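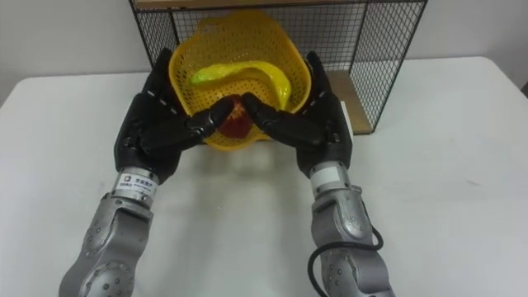

The supervisor for the Dimik project asked at the first review whether a learning system would gain more from a large number of similar recordings or from a smaller set with more variety. The question was a fair one, and the group changed its plan as a result. The present report sets out how the recordings were made and what was learned about making them.

Print this page
E-mail this page

1. Purpose

The aim of the project was to gather examples of two-handed lifting for a system that learns by copying. Many household items are awkward to lift with one hand, and baskets holding other items are a clear case. The contents move, the rim bends and the two hands must stay level with each other. The group chose a perforated plastic basket as the main item for the autumn term.

2. Method

Work was carried out in the Harkeck teaching laboratory between October and December. Each recording was made by a student operator guiding both arms through the full task, with a second student keeping the log. The operator was asked to take hold of the basket by its rim on both sides, raise it clear of the table, hold it and set it down again. The position of the joints in both arms and hands was stored together with the view from the head camera.

The group had first intended to make 300 recordings with the same contents and the same starting position. Following the review, the contents were changed after every 10 recordings, and the basket was turned or moved before each one. Operators changed over at the end of every set.

3. Results

A total of 436 recordings were made. Each was checked in Plundel, the viewing tool used by the department, and marked as complete, partial or unusable. Partial recordings were kept where the lift itself was sound and only the setting down had failed. Unusable recordings were mostly those in which one hand had closed before the other and pushed the basket away.

Marking took longer than recording. Two students marked the same set in November and disagreed on what counted as a steady hold, and the written rules were amended before marking went on. The earlier sets were then marked again.

4. Limits of the work

All recordings were made at one table and under one kind of lighting. Heavy contents were not tried. The operators became quicker as the term went on, so the later examples differ in pace from the earlier ones, and the sets should be mixed before any training is done.

5. Further work

The recordings have been passed to the Godoy group, which will train and test the system in the spring term. It is recommended that the marking rules be handed over with them, and that the next set include baskets with handles.

Print this page
E-mail this page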